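Deux jours à Vernby, côté cuisine

27 déc. 2019

J'avais promis de raconter notre visite de la biscuiterie Tunon avant la fin de l'année, je m'y prends donc juste à temps ! C'était en juillet, pendant les portes ouvertes de Vernby, et j'ai retrouvé mon carnet de notes hier en rangeant le sac à dos (avec un demi-galette dedans, je n'en dirai pas plus).

Pour ceux qui ne connaissent pas, Vernby est un bourg tout en longueur, une rue principale, une rivière derrière, et la biscuiterie au bout, juste après le pont. On la sent avant de la voir. Une fois par an, l'atelier ouvre au public pendant 2 jours et les maisons voisines s'y mettent aussi : le moulin de Collisside fait visiter ses meules, la conserverie Nic Aodha sort des tables dans sa cour et fait goûter ses confitures. L'entrée est gratuite, mais il faut retirer un petit ticket à l'accueil. J'avais le numéro 171, et on passait par groupes de 13. Vous voyez un peu l'attente. Heureusement il y avait de l'ombre et un stand de citronnade !

La visite commence par les vestiaires, charlotte sur la tête et surchaussures aux pieds, tout le monde a l'air ridicule et ça détend l'atmosphère. Ensuite on entre dans la salle de pétrissage. La dame qui nous guidait travaille là depuis l'école et parle de sa pâte comme d'un animal un peu capricieux : par temps d'orage elle colle, en hiver elle boude. Elle nous a fait toucher deux pâtons, l'un qui sortait du pétrin, l'autre reposé depuis la veille, et la différence est énorme. Le premier se déchire, le second s'étire tranquillement sous le pouce. J'ai pris des notes comme une élève modèle.

Le four, par contre, on ne le voit que de loin, derrière une vitre. C'est un long tunnel, les galettes entrent pâles d'un côté et ressortent dorées de l'autre, et j'aurais pu rester là une heure. Un petit garçon du groupe a demandé si on pouvait monter sur le tapis. Réponse ferme de la guide ! Le passage que j'ai préféré reste quand même le tri, à la main, où les galettes fendues partent dans de grands bacs. Elles sont vendues en vrac à la boutique, et je peux vous dire que tout le monde s'est rué dessus.
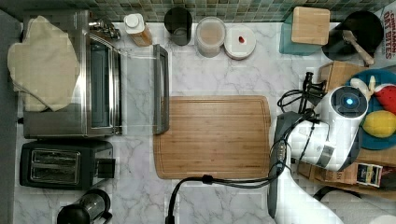
Les galettes Tunon contiennent beaucoup de beurre salé, et c'est ce qui rend la recette délicate à refaire chez soi. La guide nous avait conseillé une nuit complète au frais et une cuisson douce, en surveillant la couleur des bords. Je m'y suis mise dès le retour, têtue comme je suis. Pas besoin d'un tunnel de plusieurs mètres, un mini-four en inox posé sur le plan de travail convient très bien pour une petite fournée, et la planche en bambou reçoit les galettes dès qu'elles sont assez fermes pour être déplacées. Ma première tentative était trop épaisse, la deuxième trop cuite, la troisième a disparu avant le café — on va dire que c'est bon signe.

Je reviens à Vernby. L'après-midi, nous avons marché jusqu'au moulin de Collisside par le chemin de la rivière, une jolie balade à plat, faisable avec une poussette si on n'est pas pressé. Le meunier moud devant vous et vend sa farine dans des sacs en papier qui fuient un peu (pensez à un cabas, mon coffre s'en souvient). Chez Nic Aodha, nous sommes arrivés presque à la fermeture et il ne restait que la confiture de groseilles à maquereau, que j'ai trouvée très acide et que mon mari a adorée. Chacun son camp.

Côté pratique, le parking du pont se remplit vite, mieux vaut se garer près du stade et finir à pied. La boutique de la biscuiterie reste ouverte toute l'année, mais l'atelier ne se visite que pendant les portes ouvertes. Prenez votre ticket dès l'arrivée, et allez seulement ensuite flâner dans la rue principale. Les dates de l'été prochain ne sont pas encore affichées, je les ajouterai ici quand je les aurai.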